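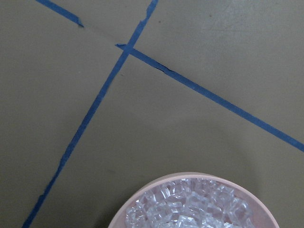 Chapter 2
What a Sequel Owes Its Reader

Most advice on writing about sequels begins with the claim that a second book must "stand on its own." Students repeat this in their essays as if it were a law, and I have yet to see one of them test it. Suppose you come to the second volume of a long fantasy without the first. You can follow who is chasing whom. You probably can't say why a promise made on page four matters, and a reviewer who tells you that you can is doing you no favor. The usual picture of a series is a single straight line, one book laid after another. Strips of blue painter's tape crossing on a tabletop, with ragged edges along the longest one, would be a fairer model. Plots in a series run over each other at odd angles, and the place where two of them meet is often where the writer was least sure of what to do.

We will test this on the Dumton books by Kerttu Kokkonen, which many of you will have read at home and a few of you will have given up on. The first runs to 278 pages and ends with the town gates shut. The second opens in February, inside the gates, with a new narrator who has no interest in the people we spent the first book learning to like. Reviewers called this bold. Maybe it was. It may also have been a way to avoid a scene that would have been hard to write, and a reader is allowed to say so.

Hanna Malinowski, in her long essay on the series, argues that the change of narrator "teaches us to distrust what we were told." I am not convinced. The new narrator gets the same facts wrong in the same way as the old one, and the mayor, Suominen, is described by both of them in almost the same words. If that is a lesson in distrust, it is a faint one. Malinowski is a careful reader, though, and her pages on the river crossing are worth your time even if you end up on the other side – as I did.

Before going on, reread the last chapter of the first book and the first chapter of the second. Write down what each narrator knows about the closed gates, and where each of them learned it. Leave out what you think the author meant. We will come to that in Chapter 3, with some reluctance.

2.1 The Problem of the Recap

Every sequel has to decide how much to repeat.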